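The long life of a good jacket

Repair is back, sort of. Not in the shopping malls, where a zipper still costs more to replace than the coat it's sewn into, but in back rooms and over dry cleaners and, in the case of Lanasau, up a flight of stairs that smells of steam and machine oil.

Gilberto Ospina opened the place with one sewing machine and a rail of other people's pants. Now there are two machines, a button wall, and a waiting list that runs into November. He doesn't advertise. He barely answers the phone.

"People come in and apologize," he says, pulling a lining out through a sleeve. "Sorry for the hole. Sorry it's old. Why sorry? You wore it."

Most of what comes in is outerwear. Rain shells, work coats, the odd wedding suit that has to fit a bigger man. Hems are the bread and butter – quick, cheap, done while you get a coffee. Elbows take longer. Zippers he hates. A full zipper replacement on a lined coat runs $70 and he says he loses money on every one, then takes in another.

What he likes is cloth. Ask him about thread and you get a shrug. Ask about cloth and you'd better sit down. Twill, mostly. Twill forgives you, he says. It hides a darn. Plain weave shows everything, a patch on plain weave is a patch forever, so you might as well make it a good one and use a color you like.

Green is hard, apparently. Greens fade in different directions, some go yellow, some go gray, and a match made in the shop can look wrong out on the sidewalk. Ospina keeps a drawer of green scraps bigger than all his other drawers. Nothing gets thrown out of it. Customers have started bringing him their own.
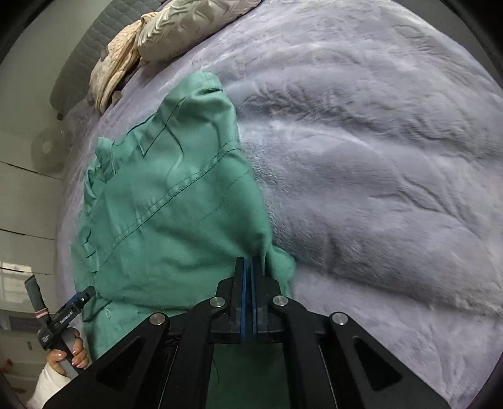
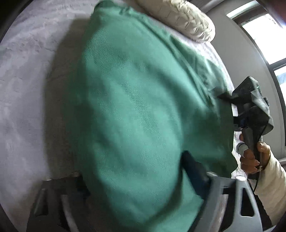
Shagufta Malik teaches mending at Darano, a community workshop across town, and her beginners' class fills up the day it's listed. Sixteen places. No machines the first night, just needles, thread and whatever you've brought from home. She makes everybody start by looking. Lay it out, somewhere with decent light, and look before you cut anything. A bed will do fine, and green cloth against a pale blanket is easy enough to read: the folds go deep and dark, the ridges turn nearly mint, and you get a fair idea how much the color shifts before you've so much as opened the thread box. Then smooth it flat. Then turn it inside out, where the real story usualy is.

Malik came to this from accounting. She got tired of buying the same black cardigan every winter, learned to darn from a library book, got good, got asked to teach. She still thinks in numbers. Her own winter coat is on its third lining and she has the reciepts in an envelope, all of them, $53 for the last one including the silk thread she says she didn't need.

"It's cheaper than a new coat," she says. "Not by much. But I know this coat."

That's the problem with the whole business, the price. New clothes are too cheap and labor isn't, and no amount of good feeling closes the gap. Halero, a small rainwear label that used to offer free repairs for life, quietly cut it back to two years. Gidey, which makes canvas work jackets, went the other way and now sells a repair kit with every one: needles, a card of thread, a square of matching fabric. Ospina approves of the square. The needles, he says, are garbage.

There's also the skill question. Who's going to do it? Ospina has had apprentices, none for long. The work is slow and hard on the neck, and a decent hand can earn more doing curtains for hotels. Malik's students mostly want to fix their own things and go home, fair enough. A few stay on. One has started taking in jeans from coworkers – crotch blowouts, mainly, the least glamorous repair there is and the one everybody needs.

So what should you actually take in, and what should you leave? Both of them gave more or less the same answer. If the cloth is sound, fix it. If you can hold it up to a window and see daylight through the seat, think twice. Seams are easy. Pockets are easy. Anything glued is a headache, and down jackets need somebody who does down jackets. Wash it first, please. Ospina was very firm on washing it first.

And go early. Everyone remembers the broken zipper on the first cold morning, so the line at Lanasau doubles overnight and stays that way till spring. Summer he's got time. He'll even pick up the phone, some days.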